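**1/14**
Consent-Status und Suppression-Listen im E-Mail-Versand: Notizen aus der Umstellung bei Clulport. Zielgruppe sind Leute, die Segmente aus einer Kundendatenplattform an ein Versandsystem übergeben und sich wundern, warum die Zahlen auf beiden Seiten nicht übereinstimmen.

**2/14**
Ausgangslage: Profile liegen in Bisance, der Versand läuft über Pellegrini. Dazwischen ein nächtlicher Export als CSV, Start 2:30 Uhr. Abmeldungen kamen bisher über denselben Weg zurück, also mit bis zu einem Tag Verzögerung. Wer sich morgens abmeldet und mittags noch eine Mail bekommt, beschwert sich zu Recht.

**3/14**
Erster Befund: Es gab drei Felder für denselben Sachverhalt. `optin_email` (Boolean), `newsletter_status` (String) und `unsub_date` (Datum, oft leer). Der Segment-Builder hat nur das erste gelesen. Pellegrini hat nur das dritte geschrieben. Das zweite stammte aus einem alten Shop-Import und wurde von keinem Prozess mehr gepflegt.

**4/14**
Zielmodell: ein Ereignis-Log statt eines Feldes. Jeder Eintrag enthält Kanal, Zweck, Status, Quelle und Zeitstempel in UTC. Der aktuelle Status wird daraus abgeleitet und nirgends direkt überschrieben. Lachlan Munro hat das Schema für Bratcombe schon einmal so gebaut, wir haben es fast unverändert übernommen.

**5/14**
Zeitstempel: immer den Zeitpunkt der Handlung speichern und den Zeitpunkt des Eingangs in einem zweiten Feld. Bei uns trafen Bestätigungen aus dem Double-Opt-in teilweise nach der Abmeldung ein, weil die Warteschlange neu gestartet wurde. Sortiert man nach Eingang, ist der Kontakt wieder angemeldet.

**6/14**
Schlüssel: E-Mail-Adresse klein schreiben, Leerzeichen am Rand entfernen, dann hashen. Reihenfolge einhalten. Pellegrini hasht ohne Normalisierung, der Abgleich muss also auf unserer Seite passieren. Punkte oder Plus-Zusätze im lokalen Teil bleiben unangetastet, das sind unter Umständen verschiedene Postfächer.

**7/14**
Rückkanal: Webhook für Abmeldung, Hard Bounce und Spam-Beschwerde. Das Limit beim Abholen der Altdaten liegt in unserem Vertrag bei 2000 Einträgen pro Aufruf, danach Cursor. Der Cursor verfällt nach 800 Sekunden. Bei langsamer Verarbeitung also erst alle Seiten in einen Zwischenspeicher laden und danach schreiben. 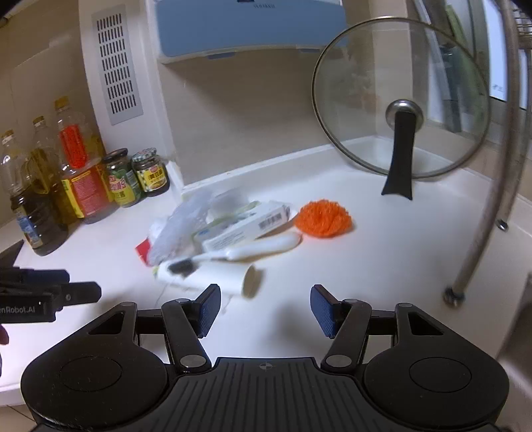
*Weiße Arbeitsfläche vor beige gefliester Wand, vorn der schwarze Greifer mit blauen Fingerauflagen.*

**8/14**
Hard Bounce ist kein Widerruf. Beide sperren den Versand, haben aber verschiedene Ursachen und werden verschieden aufgehoben. Ein Bounce darf nach Korrektur der Adresse gelöscht werden. Ein Widerruf bleibt stehen, bis die Person selbst wieder zustimmt. In der alten Tabelle stand beides als `blocked = 1`.

**9/14**
Soft Bounces zählen wir separat. Nach 3 aufeinanderfolgenden Versuchen ohne Zustellung wird die Adresse pausiert. Der Zähler geht bei der ersten erfolgreichen Zustellung auf null zurück. Öffnungen setzen den Zähler nicht zurück, die sind wegen vorgeladener Bilder in vielen Mailprogrammen als Signal unbrauchbar.

**10/14**
Prüfzeitpunkt: Der Status wird jetzt zweimal gelesen. Einmal beim Bilden des Segments, einmal unmittelbar vor der Übergabe jedes Pakets an den Versand. Paketgröße ebenfalls 2000. Der zweite Abruf kostet etwas Laufzeit, fällt neben dem Rendern der Vorlagen aber nicht ins Gewicht.

**11/14**
Frage von Josué Furtado dazu: Was passiert, wenn der zweite Abruf fehlschlägt? Antwort: Das Paket wird zurückgestellt und nicht verschickt. Fehlt der Status, gilt »keine Einwilligung«. Nach dem dritten Fehlversuch geht eine Meldung an die Bereitschaft, der Rest der Kampagne läuft weiter.

**12/14**
Transaktionsmails laufen über einen eigenen Zweck (`service`) und eine eigene Absenderdomain. Bestellbestätigungen dürfen nicht an der Newsletter-Sperre hängen bleiben. Umgekehrt gehört kein Gutscheinblock in die Versandbestätigung. Den hatten wir in zwei Vorlagen, beide sind bereinigt.

**13/14**
Migration im Juni, in dieser Reihenfolge:
- Altfelder einfrieren
- Log aus allen drei Quellen befüllen, bei Widerspruch gewinnt die Abmeldung
- Webhook scharf schalten
- Nachtexport auf das abgeleitete Feld umstellen
- Altfelder nach einem vollen Kampagnenzyklus löschen

Der Webhook muss vor dem Export umgestellt sein. Sonst entsteht eine Lücke, in der Abmeldungen in keinem der beiden Systeme landen.

**14/14**
Offen ist noch das Zusammenführen von Profilen. Wenn zwei Profile mit unterschiedlichem Status verschmelzen, übernimmt Bisance den Status des jüngeren. Für Anzeigename und Sprache ist das in Ordnung, für Einwilligungen nicht. Derzeit blockieren wir solche Zusammenführungen und arbeiten sie donnerstags von Hand ab. Eine Regel pro Kanal ist in Arbeit, das Testskript dazu stelle ich ein, sobald es gegen die Staging-Umgebung läuft.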